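Collectors wanted for a study of how robots learn to pick up small things
Jurness Lab, home manipulation group

We are looking for people who would enjoy showing a robot how hands deal with soft, slippery, awkward little objects. You use our hand-held gripper in your own home, it records what you do, and a robot arm in our lab later trains on those recordings. No arm ever comes to your house!

Last year's result is why we're hiring again. A policy trained on 817 recordings from real living rooms and kitchens coped better with a table it had never met than one trained on a bigger set from our bench. We were thrilled, and we want to know how far it goes. 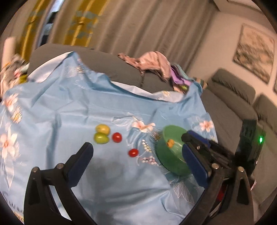 Tisetano is our fruit-sorting task, and it is the one most new collectors start with. You put a bowl and some small produce on whatever surface you have, then move the pieces into the bowl one at a time. Surfaces with some give are especially welcome. A wrinkled floral bedsheet over a sofa is great, and so is a green bowl tipped toward you with cherry tomatoes waiting beside it, because the arm has to learn that a bowl opening can face almost anywhere. Please don't tidy up first. Curtains, cushions and clothes over the sofa back are all good for the data.

What you'll do
Collect for 90 minutes a day over 2 weeks in August, at any time between 9 a.m. and 8 p.m.
Change the layout between recordings: new spots for the fruit, a new angle for the bowl.
Keep short notes on anything odd, such as a grape that rolled off or a pad that slipped.
Join 3 video calls with the group, where we show you what the arm has picked up from your recordings (everyone's favorite part).

Open the fingers wide on the way in and slow down near the piece. Round tomatoes like to roll, and a careful approach teaches the policy a lot.
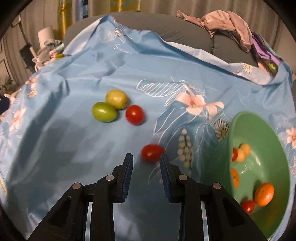
Who can apply
Anyone 18 or over with a steady hand and a few feet of free surface. Left-handers, please write to us, we have far too few of you. Experience with robots isn't needed. Saskia Kerslake trains every new collector in person at our Collado office, and the session is paid like any other.

How to apply
Send a few lines about yourself and the rooms you could use to Unai Cuesta at the Jurness front desk, with "Trula collector" in the subject line. Tell us what hours suit you and which hand you'd use.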